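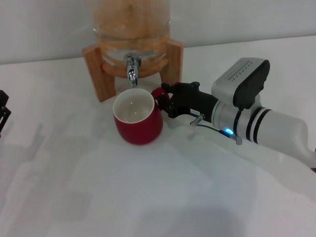

Notes on a countertop drinks dispenser
December
By Eskil Nordin

The spigot that ships with most glass drinks dispensers is the weak part. The glass will outlast the owner and the stand can be glued, but the tap has a short life, and the usual response is to put up with the drip by parking a saucer underneath. I did that for most of a year before I took the thing to pieces.

Some background on the tap. A threaded shank passes through a hole in the wall of the jar. There is one silicone washer on the outside, one on the inside, and a nut on the inside that pulls everything together. The lever turns a small tapered plug in the body. A leak therefore has two possible sources, and they are easy to tell apart. Dry the outside completely, close the lever and wrap a strip of kitchen paper around the shank where it meets the glass. If the paper gets wet, the washers are the problem. If the paper stays dry and the nozzle drips, it is the plug.

Mine was the washers. The outer one had taken a set and was visibly thinner on one side. I ordered a replacement pair from Parry, slightly thicker than the originals, and fitted them with the jar lying on a folded towel. Hand tight, then an eighth of a turn with a wrench while holding the tap body still. The first time I let the body rotate with the nut, the washer bunched up and I had to start over. Joar Strömberg, who has broken two of these jars, recommends no wrench at all. I think he was starting from a nut that was already too tight.

Leak test: fill with plain water to a hand's width above the tap, leave overnight, check the paper in the morning. Do not test with cider. It is sticky and the residue can seal a slow leak for long enough to fool you.

Flow is the next matter. The tap is fed by gravity only, so the rate depends on the height of liquid above the outlet. I timed it with a kitchen scale and a watch. With the jar nearly full, 500 ml took 19 seconds. With the level a couple of fingers above the shank, the same volume took 48. Anyone who fills a mug on autopilot will overfill from a fresh jar and give up too early on an old one. The lid matters as well. If it seals properly, the flow slows and starts to gulp as air pulls back in through the nozzle. I leave the lid slightly off its seat while pouring.

The outlet sits above the floor of the jar, so there is always a remainder that will not come out. In my case that is 310 ml. Tilting the jar on its stand gets a little more and is a bad idea with a full one. I decant the remainder into a bottle.

Mug clearance should be checked before buying a stand. Measure from the tip of the nozzle to the counter, then subtract the height of your tallest mug and a finger's width. The Kakorar stand is fine for ordinary mugs and too low for the travel cup I take to Nindstead, which has to be held at an angle.

Cleaning goes like this. Pulp collects behind the plug, and rinsing the jar does nothing for it. I run warm water with a little dish soap through the open tap, then work a narrow bottle brush up the nozzle, then run clear water until it stops foaming. Every few weeks the whole tap comes off and the washers get washed separately. Whole cloves and anything with seeds should be strained out before filling – one clove in the plug will hold it open.

I have not tried hot liquid and do not intend to. My jar is ordinary glass as far as I can tell, and the leaflet, part 2203, says cold drinks only. Mulled cider stays in the pan.

Still open is the lever itself, which has developed some side play. Parry lists a heavier tap with a longer shank, but the thread is a different size and I have not found a matching nut.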